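3.2 Payment licences and who ends up holding them

We now turn to the licence data. Draft figures, to be checked against the register again before submission. The sample is the 89 payment and e-money firms that were active when Palma closed the list in May. Firms that had handed a licence back were dropped, firms under review kept in.

First point, ownership. Of the 89, 20 sit inside a larger group whose main business is something else: retail, transport, phone contracts, household goods. We call these attached licences. The rest are stand-alone. The split is rough. Wasten, for instance, is stand-alone on paper but takes nearly all its custom from one parent shop, and we went back and forth on it. Left as stand-alone for now, see the note on coding.

Second point, how the licence was got. Applying from scratch is slow, and buying a small firm that already holds one is quicker. Cabral bought. Taletti bought too, then let the old brand lapse within the year. Prusov applied twice, withdrew the first time, and is the only attached firm to hold 3 separate permissions (payments, e-money, consumer credit). No other attached firm holds more than 2.

The attached firms mostly use the licence close to home. Checkout, refunds, store credit, instalments on larger goods. Fitted kitchens and bathrooms come up a lot here, becuase the basket is big and the buyer often wants to spread the cost.
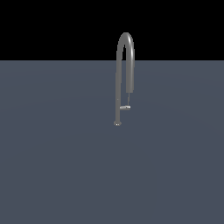
Figure 3. Computer-rendered gooseneck tap in grey, on a plain surface.

Instalment lending matters for the argument since it blurs the line between selling and lending. A shop that gives 20 days to pay is, in most rulebooks, still a shop. A shop that sells the debt on to its own sister firm is harder to place. Supervisors we wrote to gave differing answers, and one gave none. Iara Palma's coding treats the sister firm as the lender in every case, which is strict but at least the same all the way down the table.

Does holding more permissions go with more complaints? Weak evidence. Complaint counts are published by group and not by licence, so a delivery gone wrong and a wrong interest charge land in the same column. We tried splitting them by keyword. Poor results, to many false hits on "charge". Dropped from the main model and kept in the appendix.

One more caution. The register gives the date a licence was granted but not the date it was first used. Several attached firms seem to have sat on theirs. Time since grant is therefore a bad stand-in for experience, and section 4 uses it only as a control.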